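Less data, better chosen

Most laboratories that train robot arms by imitation record as many demonstrations as they can afford. At Levchenko, Stefaniia Hordiienko and Robel Abera have spent the winter removing them.

Their starting set held 2,611 recordings of a single pick task, all made by hand-guiding the arm. A scoring model ranks each recording by how much it changes the predicted motion near the point of grasp, and only the top 50 are kept. A policy trained on those matched the full set in all but 2 of the test positions.

Both failures came at the far limit of reach, where few demonstrations had been recorded in the first place. Hordiienko regards this as a fault in the collection - the filter cannot select what was never there.

The method, called Pundititz, uses wrist camera input alone. Abera's next trial, with 5 object shapes, will show whether the ranking survives a change of task.

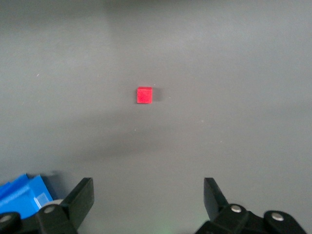 Wrist camera view with the gripper open and the red cube ahead of the fingers.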